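Reference > Organisations > Training and Software > Sillik

Sillik

Sillik is a training and software company that supplies small charities, co-operatives and local firms. It is based in Vumdale and is best known for Loment, a record-keeping program for organisations that run short courses, and for a series of distance-learning units on bookkeeping, staff supervision and food hygiene.
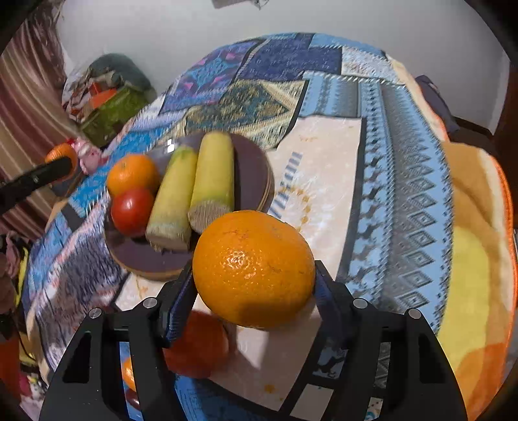 The company has 33 employees and works mainly with clients that have no training department of their own. Its customers include community kitchens, housing groups, advice centres and independent shops. Most buy a yearly licence, which covers both the software and a set number of places on taught courses.

Background

Sillik was started by Efe Akande, who had worked as a payroll trainer and wrote the first course materials at home. The early courses were taught in person and came with a printed workbook. Learners filled in a paper form at the end of each session, and the forms were posted back to the office for marking.

As the number of clients grew, marking and filing took up more time than teaching. Akande hired two programmers to build a small database in which attendance, marks and renewal dates could be kept together. It was meant for use inside the office only. Several clients asked for a copy after seeing it during visits, and a version for sale was prepared under the name Loment.

The name has no stated meaning. Early leaflets spelt it with a capital M in the middle, and that spelling still appears on some older certificates.

Loment

Loment keeps a record for each learner, showing which courses have been taken, when each certificate runs out and who signed it off. A manager can print a list of staff whose certificates are due for renewal, or have the list sent by email at the start of each month.

The program runs in a web browser. An earlier edition had to be installed on an office computer and was withdrawn after clients found it hard to share between sites. Records from the installed edition can be brought across using a spreadsheet file, although notes attached to individual learners are not carried over and have to be typed in again.

Loment does not handle wages or rotas. Requests for a rota feature have appeared in the user newsletter more than once, and the company's published reply is that it does not plan to add one. Data can be exported for use in other programs.

There are two levels of licence. The smaller covers up to 98 learner records and is intended for single-site organisations. The larger has no upper limit and adds separate logins for branch managers. Charities pay a reduced price at both levels.

Courses

The taught courses are divided into half-day and full-day sessions. They are held at the client's own premises where there is a suitable room, and otherwise at the Vumdale office. Subjects include:

Bookkeeping for non-specialists
Supervising staff and volunteers
Food hygiene for small kitchens
Taking minutes and keeping records
Writing a funding application

The distance-learning units cover much of the same ground in shorter form. Each is made up of reading, recorded talks and a test, and can be stopped and picked up again later. A learner who does not pass the test may sit it again after a day's wait. The pass mark varies between subjects and is given on the first page of each unit.

The funding application course is the only one with no distance-learning version. It relies on learners bringing a draft of their own, which is read and discussed by the group.

Sampaio partnership

In February the company began working with Sampaio, a translation bureau, to produce the food hygiene and supervision units in Portuguese. The text was translated first and the recorded talks were made afterwards with new speakers. The tests were rewritten in part, as some questions depended on English terms with no close match.

A total of 1555 learners had registered for the translated units by 6 December 2022. The two firms remain separately owned. Sampaio is paid for each unit translated and has no share in licence sales.

Organisation

Sillik is a private limited company, with Akande as managing director. Work is split between a software team, a course team and a support desk. The support desk answers questions by telephone on working days and by email at other times. Tutors are mostly self-employed and are booked by the session, while the people who write and revise the course materials are on the permanent staff.

Course materials are reviewed once a year. Units affected by a change in the law are revised when the change takes effect, and learners who are part way through keep their existing marks. Old editions remain available to clients for reference but cannot be used to gain a new certificate.

Filed under: Training providers; Charity and small business software; Companies of Vumdale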